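New sorting table is ready at Brindby

The packing and sorting room at Clonum in Brindby has a new table layout, and the staff started to use it this week. The top is brown and divided into squares with blue tape, so each thing on it can have its own place.
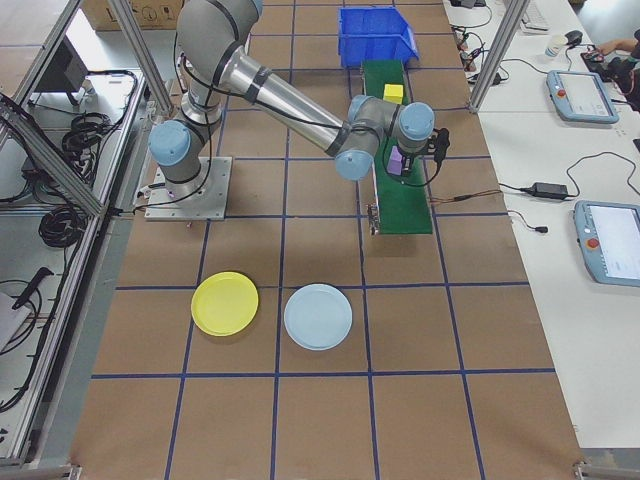

By the Brindby Bulletin staff
Jul 10, 2020

The work on the room began in March, after the Makokha fund gave 2000 dollars for new benches and materials. A small green conveyor belt now stands on the table, with a blue plastic bin at one end. Small colored blocks are used for the sorting exercises, among them a yellow cube and a purple block. There are also two round plates, one yellow and one light blue, and they can be set down in the squares.

The bin is kept close to the belt, and this saves many steps during a long exercise. In the old room the bins were on a shelf by the door
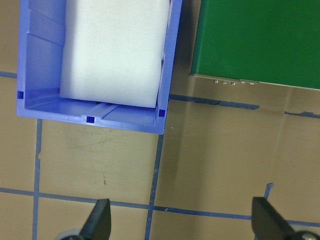

and people had to walk there each time. The new place was chosen after 14 trial sessions in the spring. The tape was put down by hand and some lines are a little uneven, but it is easy to replace one strip when the layout changes.
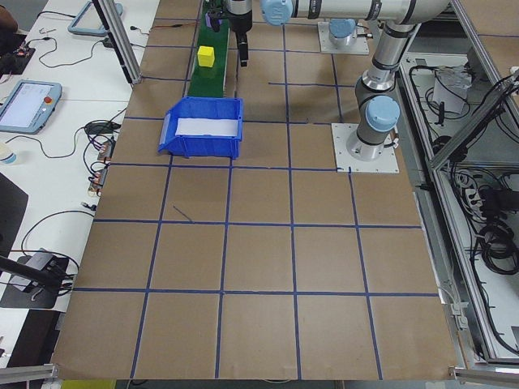 Brindby Bulletin, No. 232, page 4

Clonum plans to prepare a second table of the same kind for its rooms in Wutent. The paper and the tape are already bought, and the colors of the plates are still in discussion. 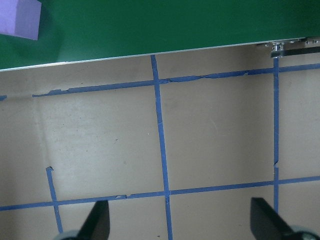 When can the public visit the room?
Visits start after the summer break, and places can be reserved at the Clonum front desk.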